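Project Report: What We Bought for the Delivery Cart (and What We Should Have Bought)

My part of this project was the money. Albertina Lobo built the drive base and wrote most of the navigation code, and I got the spreadsheet, which I thought was the easy job until I had to explain to our advisor why a small sidewalk-and-street delivery cart needs two sets of wheels.

We started with $541 left over from the department grant, and every dollar of it was spoken for by the end of January. My first budget was way too hopeful. I had put nearly half of it into a fancy depth sensor from Grallus, because the demo videos looked amazing, and I'd left almost nothing for tires, shocks or batteries. Albertina looked at it for maybe ten seconds and asked me if I had walked the route yet. I had not walked the route.

So we walked it, twice, once in the morning and once right after lunch. I came home and tore up the whole parts list! 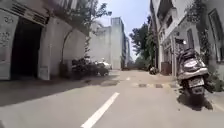

The big change was the suspension. The starter kit from Rundov comes with hard plastic wheels and no springs at all, and that's fine for a hallway. I moved $120 out of sensors and into soft tires and a basic spring set, and I still think it was the best decision I made all semester. We also went up one motor size, which meant a bigger battery, which meant a new charger — this is how budgets die, by the way. The battery we settled on is a 12-volt pack from Molov, and Albertina figures it should give us two hours of slow driving with a light load.

For sensing we dropped the Grallus unit and bought a plain camera plus seven cheap distance sensors. My worry with the camera was going from deep shade into bright sun and back, so I paid a little extra for one with better exposure control. Lane paint and parked scooters are things our software has to handle too, but that costs Albertina's time and doesn't show up in my spreadsheet (sorry, Albertina).

Shipping hurt. The motor brackets came from a shop in Bragança and the postage was almost as much as the brackets. If I did this again I'd get a shipping quote before I typed in a single price, and I'd keep a real cushion for spare parts. We have one spare tire and no spare motor. The next thing on my list is pricing a second motor, plus a rain cover for the electronics box.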